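Dark walnut stain on a tabletop: why does mine look patchy and how do I fix it?

Posted in Home and Furniture – Finishing
Asked by Trinadano, 11th June

Hi all, hoping somebody can talk me down before I sand this whole thing back to nothing. I picked up an old dining table in May, solid top, nothing fancy, and my plan was to take it really dark, almost espresso, to go with the chairs we already have.

I sanded it with 120, wiped it down, and put on a coat of oil-based stain. One half came out gorgeous. The other half looks like somebody spilled coffee on it and walked away. There are light blotches, dark blotches and one streak that follows the grain for a bit and then wanders off on its own. I put on a second coat thinking it would even out, and now the dark parts are darker and the light parts are still light, plus it feels a little tacky when I lean on it.

So do I strip it and start over? Can I put a third coat on? Is the tackiness a separate problem? I've got family coming to stay and we do need somewhere to eat, so bonus points for anything I can do without a trip to the store (it's a long drive from here). Oh, and I didn't use a conditioner. I didn't know that was a thing until last night.

Thanks in advance!

Kvido Sýkora
Marked as helpful by the person who asked

Please don't put on a third coat! Stain only works on wood that can still drink it up, and anything left over sits on the surface and stays sticky, so I'd bet that's your tackiness right there. Get a rag with some mineral spirits on it and rub the whole top down, going with the grain. You'll pull off more color than you expect and you may panic. Keep going.

Then let it sit. I know you have people coming, but I'd leave it alone for 2 full days with a window open. Lay the used rags out flat outside to dry, don't ball them up in the trash – oily rags can catch fire all by themselves and I'm not being dramatic.

After that, look at it again in daylight. If it's still blotchy you have two ways to go. The proper way is to strip it, sand to 150 or so, brush on a conditioner and stain again. The lazy way, and the one I'd take if I had company on the way, is a gel stain over what you've got. Gel sits closer to the top and hides a lot. I did my own kitchen table like that after making the exact same mess, and I went nearly black with it in the end.
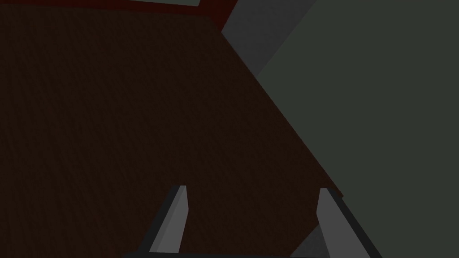
Thin coats, wipe it back every time, and leave a day between them. Do the underside of a leaf first if your table has one, so you can see the color before you commit. When you get to the topcoat, a light pass with 320 between coats is plenty, and go easy near the edges. I burned through a corner once by leaning on the block and had to touch it up with an artist's brush, which took me most of an evening and a fair amount of swearing.

Satin is kinder than gloss on a dark top, by the way. Gloss shows every crumb and every fingerprint.

Luten

just paint it lol. I did mine black and never looked back

Sudheer Poojary

Agree with Kvido on the mineral spirits, I'd only add that 120 might be part of your trouble. If you sanded one half harder than the other, or swapped to a fresh sheet partway across, the two halves soak up stain differently. Been there. Is the good half the one you did first or last?

Also check for old finish. Flick a few drops of water on a hidden spot of bare wood, and if they bead up you still have something in there. And for the visit, throw a tablecloth on it once it's dry and worry about the rest when they've gone home :)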